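Sorting rubbish, and why I've stopped worrying about the demo count

I've been itching to write this one up since Friday! We finally have a result on the sorting task, and it changed how I think about collecting demonstrations.

Quick recap if you missed the June post. Two arms, three baskets marked BOTTLE, PLASTIC and CAN, and somebody across the table putting down the next item. The policy has to look, pick and drop. Our first version, Kelutden, learned from 400 demonstrations, all recorded from a tidy start with every basket empty. It was lovely on the first item and then got steadily worse as the baskets filled up.
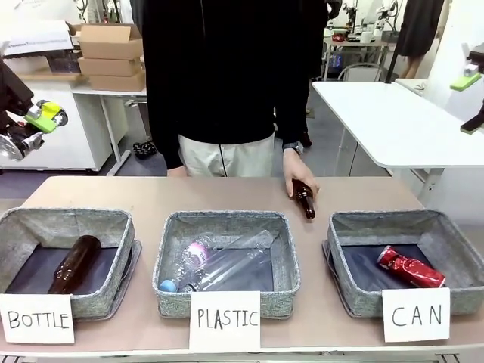
Gemechu Admasu suggested throwing the lot away and recording again from the middle of the job, with things already in the baskets and a fresh item arriving wherever the person felt like putting it. We got 137 demonstrations before we ran out of patience (mine, mostly). Same network, same training settings, 3 training runs with different seeds.

All three beat the old policy on long sessions, with a third of the data! The hesitation over part-filled baskets has nearly gone. Glass is still the weak spot, and I suspect the grip more than the vision, but I haven't tested that properly yet.

Next up is swapping the labels round between sessions, to see whether it reads them or has just memorised left, middle, right. My money's on memorised.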